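From: Cauã Trindade
To: utlow-tables list
Subject: Re: Grid on the tabletop, tape or pencil?

Thanks for the replies so far. I'm answering the whole list because two people wrote to me off list with the same question, and the answer may as well be in the archive.

The earlier message was:

> I am trying to set up a sorting table like the one Cauã mentioned in
> July. Mine is an old dining table with a brown matte top and I would
> like to keep the finish. I have 116 small parts bags to get through
> before the Cikley swap and then the rest of the button collection,
> which is nearly 2,000 pieces. My questions:
>
> 1. Is painter's tape good enough or should I draw the lines in pencil?
> 2. How big do you make the squares?
> 3. Do the lines have to be square to the table edge? Mine wander.
> 4. What do you do with the things that don't belong in any square?

Taking them in order.

1. Tape. I tried pencil on the first table and it was hard to see on a brown top, and it smeared onto my sleeves. Blue painter's tape shows up well. Press it down with the side of your thumb and don't go over it with a roller or the back of a spoon. You want it to hold for a few weeks and then come up without taking anything with it. Try a short piece on the underside of the table first, leave it a few days, and peel it slowly. If the finish lifts there, stop and use a sheet of brown paper with the lines drawn on it.

I run the long strips in one direction first, then lay the others over them. Where two strips cross there will be a double thickness. With buttons this doesn't matter. With small beads it does, as they roll up against the ridge and sit there, so I use a felt mat inside the square for those.

2. Bigger than you think. My first grid had squares the width of my hand and I was forever knocking one pile into the next. Now I make them large enough that I can put a whole pile down, spread it flat and still see table on all sides. You get fewer squares that way. I would still choose large ones and do a second pass over each pile. When I did the Netetti lot, 908 buttons, I sorted by color first, cleared the table, and then sorted each color by number of holes. It took two evenings. Trying to do both at once on a fine grid had already cost me a weekend.

3. No. I used to measure and mark both edges, and I gave it up. If a strip slants a little, the square at one end comes out narrower than the one at the other, and you can put the smaller pile there. 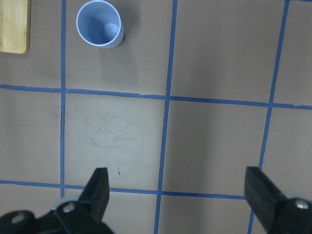

Blue tape on a brown top. The strips lean a bit and the squares are still perfectly usable.

The edges of the tape don't need to be neat either. I tear mine by hand. If you care about the look, cut the ends with a knife on a scrap board, never on the table.

4. Keep a cup. Any plastic one will do, so long as it's wide enough to get two fingers into. Odd pieces go in the cup and stay there until the pass is finished. Don't start a new square for them halfway through. I did that with the Frota tins and ended up with eight piles of one or two things each, all of which went back together in the end. When the pass is over, tip the cup out in an empty square and look at what you have. Usually half of it has a home by then.

A few other things that came up off list:

Labels. I write on the tape itself with a soft pencil, along the strip nearest me. Marker works but it can bleed through thin tape, and I wouldn't risk it on a finish you want to keep.

Removing the tape. Pull it back low over itself, slowly. If it has been down all summer, warm it with a hair dryer on the low setting. Any gum left behind came off mine with a damp cloth and a drop of dish soap. I can't speak for waxed tops.

Parts bags. For the 116 bags I would leave everything bagged and sort the bags, then open one square's worth at a time. Put the bags you've finished in a box on the floor so they don't creep back up.

If anyone has used the wider tape on a light-colored top, please write to the list and say how well it shows. I have a second table coming and it's nearly white.

Cauã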